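How to Put Together Your Citizenship Application Without Losing Your Mind

I helped my neighbor Amarachi Anozie with hers last March, and I helped Matěj Tichý the year before that, so this is what I've learned from two kitchen tables' worth of paperwork. 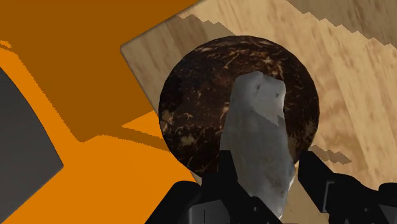 Do I need a lawyer to apply for naturalization?

Plenty of people file on their own and do just fine, and the law doesn't require you to hire anybody. If you've ever been arrested, owed back taxes, or spent long stretches outside the country, though, please talk to an immigration attorney before you send a thing.

Step 1. Write out your addresses and jobs first. The form wants several years of both, with dates, and it's so much easier to fill in when you have it all on one sheet of paper. Old leases and pay stubs help. Matěj had moved from Elton to Mirnville and back again, and we spent a whole evening working out which month was which!

Step 2. List every trip abroad. Go through your passport stamps page by page, then check your email for old airline receipts - stamps get missed more often than you'd think. Amarachi found 9 trips when she'd been sure there were fewer.

Step 3. Gather your copies. You'll want both sides of your green card, and if you're applying through marriage, your marriage certificate and proof that you live together. Anything in another language needs a full English translation, signed by the translator.

Step 4. Check the current form and fee. Look at the official website on the very day you plan to file, as both can change, and an outdated form may come right back to you.

Step 5. Read the whole thing out loud with a friend. It feels silly (we giggled through most of it), but you'll catch a swapped birth date or a skipped box that way. Answer every question truthfully, even the odd ones, and if you don't understand one, stop and ask.

Step 6. Keep a complete copy of everything you send, along with your receipt notice, in one folder. Take that folder to your interview, and bring the originals too.

If you move while you're waiting, report your new address promptly. Forwarded mail has a way of wandering off.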